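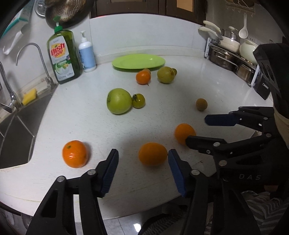
Oranges on a white speckled countertop.

News > Clinic Notes > Kidney Health

Kidney stone follow-up moves to Susberg

From February, follow-up visits for patients treated for kidney stones will take place at the Susberg clinic. First appointments stay at Clernitz.

Last year the two sites saw 303 stone patients, and 64 of them had been treated for a stone before. Costel Ursu, the urology nurse, will run the follow-up list on Mondays, starting at 8:30. Please bring any stone you have passed, in a clean dry container, along with a list of your medicines and supplements.

Patients asked to do a 24-hour urine collection can pick up the bottle at either front desk. Keep it somewhere cool and write your start time on the label.

Etenesh Hailu, our dietitian, has updated the leaflet on fluids, salt and citrus. Paper copies are at both sites. To change a visit, call the desk on extension 184.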